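Hemville opens its shared kitchen to Eladum residents from March

Hemville, the housing company behind the Eladum apartments, announces that the shared kitchen on the ground floor will be open to all residents from the beginning of March. The kitchen serves 110 apartments and can be booked in the morning, in the afternoon or in the evening.

The room was planned by the interior studio Harahap. It has a gray countertop which goes around the corner in an L-shape, and small appliances are placed on top of it, so that residents do not need to carry their own from upstairs. A long white curtain hangs behind the counter.

“Many of our apartments have a small kitchen, and it is not easy to cook there for a big family,” said Azlan Subramaniam, who is responsible for resident services at Hemville. “We wished for a place where people can make a soup for ten persons and still have space to put the bowls.”

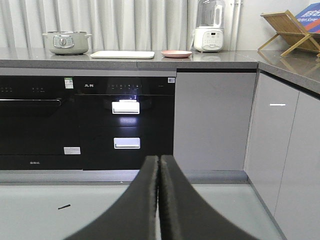 The countertop in the shared kitchen, with the sage-green electric pot and the pink plate.

The colors were kept calm on purpose. Gray and white are used for the fixed parts, and the color comes from the smaller things. Residents may bring their own cookware, but they are kindly asked to take it home again after the booking.

The larger appliances are built in under the counter. The dishwasher and the disinfection cabinet stand side by side, both in black, and the disinfection cabinet has two drawers for clean dishes. According to Harahap, this was the most discussed point of the whole plan.

“In the first drawing the two were on opposite walls,” said Kamarul Pelupessy, project designer at Harahap. “Then you walk across the room with every plate. Now you only turn a little – it is a small change, but for washing up after a dinner it helps a lot.” 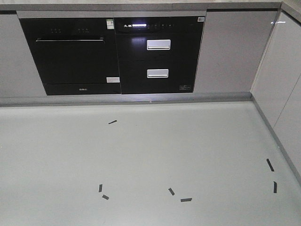 Dishwasher and disinfection cabinet, with light gray panels on both sides and glossy white doors around the corner.

Bookings are made through Collo, the app which Eladum residents already use for parcels and repairs. One booking is for 2 hours and is free of charge for the first 19 bookings of each apartment per year. After that a small cleaning fee is added to the monthly bill.

Residents without the app can book at the reception desk. The kitchen rules and a short guide for the appliances are also available there in print.

Press contact: Azlan Subramaniam, Resident Services, Hemville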